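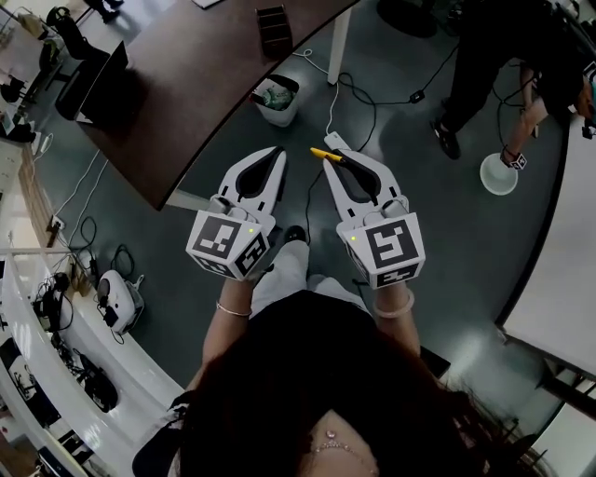
Budgeting for a second pair of hand-held grippers, what am I missing?
Forum: Lab Equipment and Purchasing
8 replies

mossback_ray wrote:

I do the purchasing for a small group that records hand demonstrations for robot training. We have one pair of the white hand-held grippers with the marker cubes at the wrist, and people end up waiting their turn. I want to put a second pair in the September request.

The quote from Jenditz is 1,830 for the pair, with cubes and finger pads included. Shipping is 318. My manager wants one number and doesn't want me coming back in the spring for extras.

What else should go on the list? We already have one robot base on a desk and a computer for handling the recordings. The room is shared and open, with tables of different heights.

kettlepoint wrote:

Pads. Put spare pads on the list even though a set is included. Ours got shiny on the inside and started dropping thin things like markers and pens. We change them every couple of months now.

Also ask if the cubes are sold by themselves. The printed faces get scratched if people set the grippers down on them, and you don't want to buy a whole unit to replace one cube.

dunlin44 wrote:

Power and cabling. Everyone forgets it. Go look at your floor right now. If you have a power strip sitting in the walkway with cables going off both ways, a second pair will make it worse. Price some floor cable covers and a couple of wall-mounted strips. It's cheap next to the grippers and the safety person will ask about it anyway.

mossback_ray wrote:

Yes, the strip is on the floor and the cables run from there to the table. I'll add covers. Jenditz told me cubes are sold singly but they didn't give a price. I'll ask again.

ovenmitt_b wrote:

I'd go the other way. Don't buy a second pair. Buy one more robot base or put the money toward one. You can only use so much hand-recorded data before you have to try it on a machine, and if there's one base, that's where the line forms next.

We did what you're doing. Bought from Farina, two extra pairs, and one of them has been in a drawer since spring.

kettlepoint wrote:

@ovenmitt_b a base costs many times what he was quoted. He asked what goes with 1,830, he didn't ask how to spend a robot budget. And he says people are waiting on the grippers today.

ovenmitt_b wrote:

Fine, but are they waiting on grippers or on floor space? Those look the same on a sign-up sheet. Get a picture of a normal session before you sign anything.

mossback_ray wrote:

Fair question. I had one from a gripper camera during a session, looking toward the front doors.

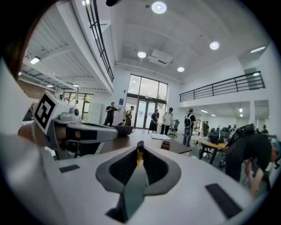
Re: Budgeting for a second pair of hand-held grippers, what am I missing?

dunlin44 wrote:

Well, there's room. That's a big space with a high ceiling, and I can see two tables. What I'd worry about is how many people are standing in the background between you and the glass doors. If your recordings need to be clean you may want a couple of folding screens. Does it matter for your use?

mossback_ray wrote:

Not much. We want some variety in the background. But people do cut through when we'd like them not to, so maybe floor tape. The bags and gear on the light wood table could go somewhere else too, and then that table is free for a second station.

ovenmitt_b wrote:

OK, I'll give you the floor space. I still think one pair and a longer booking day would get you most of the way. But if you can clear that table I don't hate the plan as much.

One thing to check is the computer. Ask how long it takes now to get one day of recordings off the grippers and checked. If that already runs into the evening, two pairs will double it and you'll be back asking for storage by the holidays.

kettlepoint wrote:

Agree with that part. We bought two drives from Steltbridge at the same time as our second pair. They were 252 for both and we filled the first one faster than I expected.

tallow_and_pine wrote:

Lurker here, I do facilities purchasing, not robots. Two notes. Ask if the quote has an end date, because ours usually run out before approval comes back. And put the shipping on its own line. If you fold it into the price of the item, some finance offices treat the whole thing as an equipment cost and it can push you over a limit.

mossback_ray wrote:

Good catch on the end date, I hadn't looked. It's good to the end of the month. I'll ask them to extend it.

Current list:

Second pair of grippers, 1,830
Shipping, own line, 318
Two storage drives, 252
Spare pads, cable covers, wall strips and floor tape, price to come

I asked for a price from Tetport on the covers and strips. If the spare cubes are reasonable I'll add two. The request is due before September is out, so I'll send it with whatever I have by then.

dunlin44 wrote:

Ask Tetport for the wide covers. The narrow ones hold two cables and that's it.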